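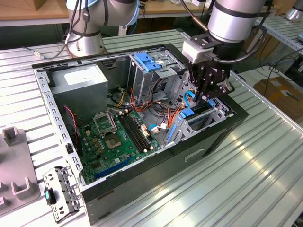

July 28, 2023

In at eight. Leidy had the arms on already and was going through the joint limits. We did the old desktop again, the same task as Tuesday: reach into the case, take hold of a part, bring it out, set it down. The plan says 300 good demonstrations for this task and we are at 166. I had hoped to be further along by the end of the month.

Leidy drove in the morning and I kept the log. She is better than I am on the leader arm. I rush the approach, and then the wrist is at a bad angle once the fingers are down between the cables. She stops above the case, turns the wrist first, and then goes straight down. I wrote that on the card for Monday. Valdemar read the card and said it should go in the Hirvonen notes too, so I copied it over.

The cables are the main trouble. In simulation there are no cables. On the bench they lie differently every time somebody puts the case back, and the policy trained on the first batch drove right into them. Valdemar wants us to leave them as they fall and not tidy between runs. I agree with him, but it makes for slow work and a lot of thrown-out takes. 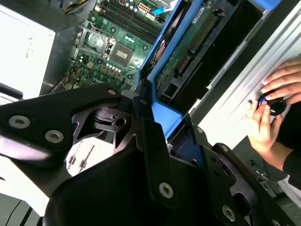

We also argued over how much a person should help with the case. I think a hand on the chassis is fine as long as we mark it in the log, because a technician would have a hand there too. Leidy thinks it will teach the arm to wait for someone. Valdemar said to keep both kinds and label them, and we can decide when the first 130 have been gone through. So now there is one more column in the sheet.

Tried guiding the arm by hand for an hour after lunch, with the motors in the soft mode. It is easier to feel when a finger touches metal, and my approach was better. But my own arm gets into the wrist camera, and I was tired by the end of it. Remote control is still the better way for long sessions. I will use hand guiding for the first few tries at anything new.

The Tedus software dropped its connection twice. Both times the recording was lost, so I save after every take now. Wrote to Jallau about it and got an automatic reply.

Left at six. My shoulder is sore. Need to buy bread and call Mom tomorrow - I forgot both today.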